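3 实验单元的搭建与维护

3.1 硬件单元与仿真副本的对应关系

本文所用的双臂单元在实验室内部代号为 Rebane,由左右两条机械臂、一块木质台面、一台头部相机和一台控制主机组成。单元在仿真环境中有一份几何副本,用于策略评测、标定回归检查以及故障复现。前期工作把仿真副本视为一次性建模产物,模型建好后不再更新。运行一段时间后我们发现,硬件侧每更换一次部件,副本与实物之间的偏差便累积一次,最终导致同一条轨迹在两侧给出不同的接触结果。因此本节将副本与硬件作为同一个维护对象处理,所有改动使用同一份变更记录,由同一名值班人员签署。

变更记录按部件编号组织。每条记录包含改动前后的参数、改动原因、受影响的坐标变换,以及改动之后重新执行的检查项目。记录中不允许出现只改硬件或只改模型的条目。若一侧暂时无法同步,该条目保持未关闭状态,期间产生的评测数据单独存放,不进入第5节的统计。

3.2 坐标系与基座标定

单元共定义四个坐标系:台面坐标系 T,左臂基座坐标系 L,右臂基座坐标系 R,相机坐标系 C。T 的原点取在台面靠近机械臂一侧的边缘中点,x 轴指向台面远端,z 轴竖直向上,y 轴由右手定则确定。L 与 R 相对于 T 的变换由接触标定得到:在台面上固定一块带锥形凹坑的标定板,两臂分别以探针末端依次触碰各凹坑,记录关节角,再以最小二乘求解基座位姿。关节零位偏移作为附加未知量一并求解。

接触标定的主要误差来源是探针入坑时的侧向力。早期程序采用位置控制入坑,探针常停在坑壁上,残差呈现与接近方向相关的偏置。现行程序在探针距坑口较近时切换为低刚度阻抗模式,使探针沿坑壁自行滑入,并在读数前等待关节速度降至阈值以下。切换后残差中的方向性成分明显减弱,剩余部分以腕部关节的回差为主,处理方法见3.5节。

相机坐标系 C 的外参由标定图案求得,再以右臂末端标志点复核。复核时右臂依次到达19个位姿,任一位姿的重投影误差超过限值即判定外参失效。我们没有采用剔除离群点后重新拟合的做法。在维护场景下,单个位姿的异常往往对应线缆牵拉或支架松动,剔除之后故障会被掩盖。

3.3 检查任务与台面布置

标定残差只反映运动学误差,不反映夹爪与物体接触时的综合状态。为此我们设置一项固定的抓放任务,作为每次维护后的功能检查。任务要求右臂抓取苹果并将其放到蓝色盘中,左臂在此过程中保持待命位姿。选择苹果作为被抓物体,是考虑到其表面为非规则曲面,指面磨损、指间不同步以及腕部偏移都会改变接触点的分布,比方块类工件更容易暴露问题。

台面上的其余物体不参与操作,但参与碰撞检查,其位姿写入布置文件。布置文件为硬件与仿真共用,硬件侧按文件中的定位参数摆放,仿真侧直接读取。检查起始状态定义为右侧夹爪已接触苹果、尚未提升的时刻。以接触时刻而不以归零位姿作为起点,可将接近段的规划差异排除在外,使两侧的比较集中于抓取本身。图3为仿真副本中的对应画面。

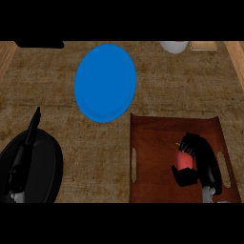
图3 仿真副本俯视画面。右侧夹爪环抱苹果,位于带椭圆形把手孔的托盘上方;目标蓝盘为空;左臂末端越过黑色椭圆浅盘的边缘。

图3中需要关注的区域有两处。其一是苹果上方及左侧的手指,此处对指根安装角最为敏感。安装角偏差会使手指先于指垫接触果面,苹果随之在托盘上转动,果柄方位的变化可作为判据。其二是右腕灰色关节,该处模型曾与硬件不一致,造成仿真中的腕部与托盘之间间隙偏大,硬件上发生的擦碰在仿真中不能复现。

左臂虽不参与搬运,其待命位姿同样纳入检查。左侧夹爪尖端指向蓝盘左下缘方向,若左臂基座标定发生漂移,尖端与盘缘之间的距离首先发生变化。右臂的放置轨迹由托盘上方向台面远端的蓝盘移动,与左臂末端之间须保留规定间隙。检查程序在每个控制周期计算两臂最近距离,低于下限时立即停止,并将当时的关节角写入日志。

评测画面沿用策略网络的输入格式,上下为黑色填充带,有效区域居中。填充带不得裁去。曾有一次在检查脚本中改用裁切后的画面,缩放比例随之改变,像素误差与历史值不再可比,该批结果作废并重新采集。

3.4 夹爪的拆装与指面更换

右侧夹爪的磨损快于左侧。手指内侧指垫为易耗件,按累计闭合次数更换,更换周期定为2,000次。周期由磨损试验确定:在此之前指垫的静摩擦系数缓慢下降,之后下降速度加快,且各指之间的差异增大。差异增大的后果较整体摩擦下降更为严重,原因是闭合力矩由同一驱动器经腱绳分配,摩擦不均会使物体向摩擦较低的一侧滑移。

更换步骤如下。首先将右臂移至维护位姿,切断驱动电源,保留编码器供电。随后松开腱绳张紧螺钉,记录松开前的刻度。自外侧手指起依次取下指垫,清理粘接面残胶,贴装新指垫并加压保持。待粘接剂达到规定强度后恢复张紧,先回到原刻度,再以测力计修正。编码器供电在全过程中不得中断,否则多圈计数丢失,须重新执行3.2节的全部标定。

张紧力的设定是拆装中最易出错的环节。张紧不足时,手指在闭合初段出现空程,表现为驱动电流已上升而指尖尚未移动;张紧过度时,腱绳在导向孔处摩擦增大,张开不到位。Tamošiūnaitė 与 Toma 在变更记录中将两类现象的电流曲线分别归档,值班人员可据此比对。曲线比对只作初判,最终以测力计读数为准。

新指垫贴装后,硬件侧的厚度与模型中的名义厚度存在差异。我们不修改碰撞网格,仅在接触模型中设置厚度补偿量,每指一个数值。补偿量由夹持标准量块时的编码器读数推得,写入与布置文件并列的参数文件。碰撞网格保持不变,有利于跨批次比较,代价是画面渲染中的指垫厚度与实物略有出入。该出入在俯视方向上小于一个像素,对以图像为输入的策略未见可测影响。

3.5 腕部关节回差的诊断与修复

在一次例行检查中,硬件侧放置位置相对蓝盘中心出现稳定偏移,仿真侧无此现象。重新标定基座后偏移减小,但经过一夜停机再次出现。Mamani 将右臂各关节逐一锁定,在末端施加往复小载荷,同时读取电机侧与负载侧编码器之差,定位到腕部俯仰关节。该关节差值在换向处存在阶跃,与减速器预紧不足的特征一致。

拆检发现,减速器输出法兰的紧固螺钉中有一颗扭矩低于要求,法兰面存在轻微压痕。修复包括修平压痕、更换全部螺钉并按对角顺序分三次拧紧,每次拧紧后将关节转过全行程。复测时换向阶跃降至编码器噪声水平。螺纹胶采用中等强度型号,高强度型号在后续拆卸时需要加热,而腕部附近的线束护套不耐受该温度。

线束是第二个问题点。腕部线束原由 Herport 型接插件引出,沿小臂外侧固定。关节运行至行程端部时,线束被拉紧,对腕部产生附加力矩。该力矩在电流信号中表现为与角度相关的缓变分量,曾被误认为重力补偿误差。Paju 将固定点后移,并在腕部增加一段余量弧,附加力矩随之消失,重力补偿参数恢复为原值。改动后的线束占用空间有所增加,模型中相应加大了小臂碰撞体的外侧半径。

为判断回差对抓取任务的影响,我们在仿真副本中加入换向死区模型,死区宽度取修复前的测量值。加入后,仿真侧放置偏移的方向与硬件一致,幅值偏小。幅值差异可能来自线束附加力矩,该项未在模型中表示。此处不作进一步推断,死区模型保留在参数文件中,默认关闭,仅供故障复现使用。

3.6 修复后的验收

修复后的验收共执行53次检查任务,硬件与仿真各使用相同的起始状态与布置文件。验收期间不更改任何参数,中途若触发停机,则整组重做。判据分为三项:苹果在提升过程中相对夹爪无可见滑移;放置后苹果完全位于盘沿之内;两臂最近距离始终高于下限。三项同时满足记为通过。

滑移由夹爪坐标系中苹果轮廓的位移判定。苹果表面颜色存在高光,直接以颜色阈值分割会使轮廓随光照变化,故以轮廓与果柄位置联合估计。果柄被手指遮挡时仅使用轮廓,并在日志中标记,这类样本的滑移判定由 Hunt 人工复核。复核者在判定时不获知样本来自修复前还是修复后。

硬件侧首组验收在中途停机。日志显示两臂最近距离低于下限,但实际间隙充足。核对后确认,左臂待命位姿文件仍为线束改动前的版本,而距离计算已使用新的碰撞体半径。更新位姿文件并重做整组后,全部通过。该次停机虽不反映硬件故障,仍按3.1节要求列入变更记录,此后待命位姿文件与碰撞模型合并为同一版本号管理。

3.7 日常维护安排

日常维护分为班前检查与周期维护两级。班前检查耗时约4分钟,内容包括急停回路测试、两臂零位比对、台面定位销目视检查和一次空载闭合。空载闭合记录驱动电流曲线,与归档基线自动比较,超差时禁止进入任务模式。周期维护在五月起执行的新规程中并入指垫更换,包括减速器换向差值测量、线束外观检查、腱绳张紧复测与相机外参复核。

布置文件中各物体的摆放误差同样需要控制。托盘底面与台面之间若夹有异物,托盘会产生微小倾斜,苹果在抓取前便偏离标称位置。规程要求摆放前擦拭两接触面,摆放后以塞尺检查托盘四角。浅盘与蓝盘不作塞尺检查,仅核对中心位置。

台面材质的差异未作补偿。实物台面经长期使用后,局部摩擦性质与仿真中采用的单一摩擦系数不同。由于检查任务中苹果不在台面上滑动,此差异不影响上述判据;若将本节方法用于推移类任务,则须重新辨识台面摩擦参数,并将辨识结果纳入变更记录。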